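Section 4: Your first shift with the dish arm

Okay, you've got the arm bolted down and powered up (if you haven't, go back to Section 3, I'll wait). This part is about working next to it. I wrote it after our first months with the Jalau in the staff kitchen at Broltine, Uvthorpe site, and Kadir Karakaya from the evening crew fixed the bits I got wrong.

Before you start

You need the rack, the grid cloth, a stack of plates and the tablet. Leave yourself 32 minutes the first time. It goes a lot quicker after that!

1. Wipe the counter and dry it. Lay the grid cloth with one edge up against the wall and smooth it toward you. Small creases are fine, but a fold you can pinch is too much.

2. Set the rack on the left side of the cloth and push down on the corners so it sits flat.

3. On the tablet, tap Rack, then Find. Keep your hands back until the tone.

4. Put one plate in by hand, standing up between the wires. The arm uses it to work out the spacing, so pick a plate like the ones you'll be running. 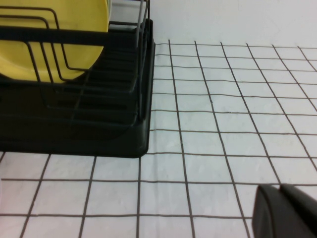
5. Tap Slow. The arm will go through 14 practice moves with the gripper empty. Watch all of them. I know it's dull, I skipped it once and spent my break picking up pieces of a very nice bowl.

6. If you're happy, tap Run and stand on the marked side of the floor.

Note: if someone bumps the rack, even a little, go back to step 3. Please don't nudge it back to where you think it was. We all think we can do that. We can't.

Caution: never reach into the rack while the light is green. Press Hold first and wait for amber. The arm is slow but it doesn't know your sleeve from a plate.

Who does what now

People asked me this more than anything about buttons, so I'm putting it in the manual. The arm racks plates and unracks them. You still scrape, you still check for chips, and you still do glasses and anything with a handle. Yavuz Dönmez used to stand at that counter for the whole lunch rush, and now he runs the arm and does the stock order in between (he likes the stock order, he misses the radio corner). Nobody's hours were cut here, but the job did change, and you'll probably talk to your coworkers less while a cycle is going. We started swapping places every 50 minutes to help with that. Put it on your rota from the start.

Two people should be trained per shift. With only one, the arm sits idle whenever that person goes to lunch.

End of shift

7. Tap Park and wait for the arm to fold.

8. Lift out the rack, empty the tray and rinse it.

9. Hang the cloth over the rail. Don't fold it, the creases come back to haunt you in the morning.

10. Write any stops in the Taşdemir log, even the silly ones. "Stopped, no idea why, 2 times" is a perfectly good entry.

Stops and error codes are in Section 5.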